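How do you buy a robot arm?

14 comments | 857 shares

Hello again! Last time I wrote about how robot arms bend, and I got a big pile of letters asking the same thing: how much does one cost, and can I have one? So today I'm going to talk about shopping. (Yes, grown-ups have to save up for things too.)

My job at Tovside is to help people plan for new equipment. Planning means working out what you need before you spend any money. When we wanted a robot arm for our cooking jobs, I thought I'd just look at the price, say "ooh" and press the button. My friend Gleice Dantas stopped me and handed me a pencil.

"Write down the job first," she said.

So I did. Our job was small: pick up a bowl, hold it over a saucepan and tip it. That sounds dull, but it tells you loads! The arm has to reach across a table. It has to lift a bowl with food in it. And it needs a gripper, the bit on the end that works like your fingers and thumb, that can hold on to a rim.

Next came the budget. A budget is a plan for your money, a bit like deciding how much of your birthday money goes on sweets and how much goes in the jar. The arm we liked, from a firm called Skoneo, was 2557 pounds. Great, I thought, all done. Then Gleice asked about everything else. Spare gripper fingers were 80 pounds. The pans and bowls to practise with were another 27 pounds, and I'd forgotten those completely. You also need a good strong table, cables long enough to reach the plug, and time for somebody to learn how it all works. Time costs money as well, which I think is very unfair.

Have a go at this yourself. Say you want a hamster. The hamster is the cheap part! Now write down the cage, the wheel, the food and the bedding, and see how long your list gets. Buying a robot is just the same, only with less sawdust.

We also asked to see the arm working before we paid. Always ask! Lertchai Petchrat, who teaches me most of what I know about grippers, told me to look at the exact job on my list and ignore any clever dancing.
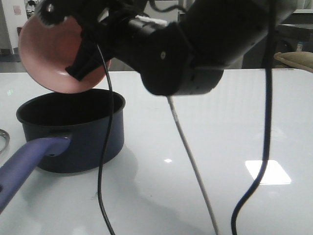
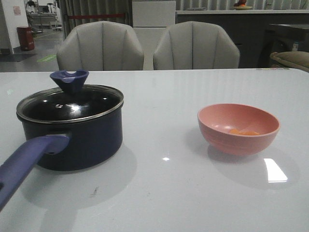 First picture: the gripper holds the pink bowl by its rim, over the saucepan. Second picture: the bowl on the table, with a few bits of orange food in it, and the saucepan with its lid on.

Last updated: January

Related
How does a robot arm bend?
A morning at the Sosa bicycle workshop
What does a gripper feel?
Your letters from Prirumside School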